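Relabeling the plate episodes

May 28, 2023

The last post ended with the baseline policy trained on all 4,000 bimanual demonstrations and a vague complaint that it hesitated near the rack. I have since spent more time on that complaint than I planned to.

The task is loading plates into a two-tier dish rack with two arms. The plates vary in material, color and print. The policy predicts chunks of joint targets for both arms from the camera views and the current joint positions. There is no language input and no object detector. Training is plain behavior cloning.

The hesitation has a consistent form. The arm brings a plate up to the rack, stops short of the tines, and drifts a little in both directions before it commits or times out. Parveen Rana suggested looking at the demonstrations instead of the network, so I plotted gripper speed against distance to the rack for a random 400 of them. Operators pause there too. They line the plate up by eye, wait, correct, and then insert. A pause has almost no motion in it, so the policy sees many frames with nearly identical observations and a target that says stay put. With a short observation history it has no way of knowing how long it has already waited.

I tried two fixes. The first drops idle frames: any run where both arms are below a speed threshold gets cut to a few samples. The second keeps every frame and adds a phase label (reach, grasp, carry, align, insert, release) as an auxiliary prediction target. I labeled 187 episodes by hand and used a small classifier, which we call Vidorex, to label the rest.
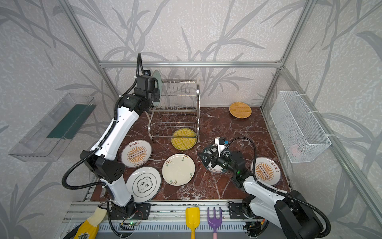 The threshold for the first fix has to apply to both arms together. My first version tested each arm separately and cut frames in which one arm was holding still while the other one worked. Those frames matter. A policy trained without them moved the holding arm early – sometimes before the other gripper had closed. I threw that run out.

With the joint threshold, idle trimming removed most of the drift. The phase labels alone did less than I expected. Both together were slightly better than trimming alone, but the gap is smaller than the spread between seeds, so I am not claiming it. Trimming a random subset of 2,000 demonstrations also beat the untrimmed full set, which was the result I least expected and the one I most want to repeat.

Clear glass is still the worst case. The policy grasps it well enough, but alignment errors are larger than for any printed plate. I suspect the edge is hard to see against the wire at our input resolution. Cropping the wrist view is the obvious next test.

The Tendamholm cell has different lighting and a different rack, and I have not run any of this there yet. The trimming script is in the Prarkimley repository under tools. The threshold is a command line argument – check it against your own speed histogram before using my default.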